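Unit 14: Sorting and Serving Fruit
Course notes, M. Prydderch

Clear the table and lay a cloth. Set the fruit out where you can see all of it, then sort by size and kind before anything goes in the bowl.

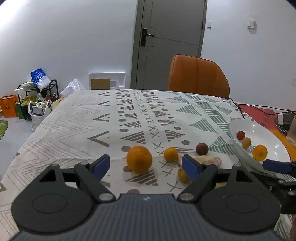 Fig. 1. Fruit on the cloth and in the white bowl.

Small fruit bruises under large oranges – keep it apart. Leave stickers until washing.

Peeled citrus is kept separate from whole fruit. Pull off loose white fibers if the segments are for serving.
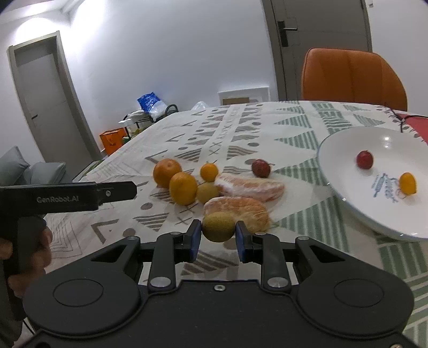
For next time
Read page 37 of the handout. Bring a small knife and a clean towel.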